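Open Day at the Clilitz Robot Lab: Questions and Answers

When is it?
The lab is open on one afternoon in February, from 1 p.m. to 5 p.m. Demonstrations start on the hour and the last one starts at 4.

Do I need a ticket?
Yes. Entry is free, but book through the Jondenura page on this site. There are 89 places for each demonstration. If you can't come, please cancel so the place goes back on the list.

What will I see?
The main demonstration is Flusach, our two-armed robot in simulation. It works in a computer-made house with red patterned walls, wooden doors and a framed picture. We project the robot's own view on the big screen, so you look out over the top of its body with an arm on each side.

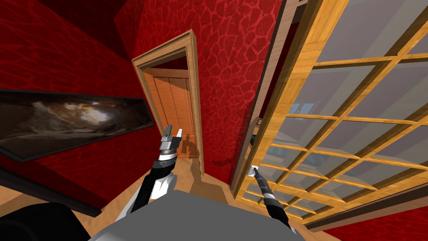
Is there a real robot too?
There is one in the Oosthuizen Room, behind a rail. It will be switched on for short periods between demonstrations. Staff will be there to talk about the motors and wiring.

Why do you use a simulated house?
Speed, mostly. We can run 1,000 attempts at a task overnight, and a bad one costs us no repairs. Doors get a lot of our time. The robot has to judge where the door is, which way it swings and how far away to stop, and it has to do this from odd angles. The view can be tilted quite steeply, as it is here, with the left gripper up in front of the open door and the right one by the glass panes.
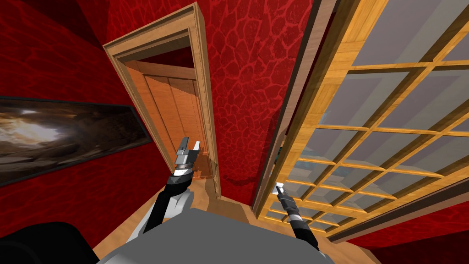 We keep a log of every run, and visitors can look through some of them on the laptops at the back. Ask if you want one replayed at a slower speed.

Can I drive the robot?
Yes, in simulation. Two stations have hand controllers, and turns last five minutes. Sign up at the desk when you arrive — the list fills early.

Is it suitable for children?
Ages eight and up, with an adult. The tilted view on the big screen makes a few people queasy, so sit near the back if you get motion sick.

Can I take photos?
In the demonstration hall, yes. Please don't use flash in the Oosthuizen Room.

Where do I park?
Use Lot 2, behind the main building. The side entrance has a ramp.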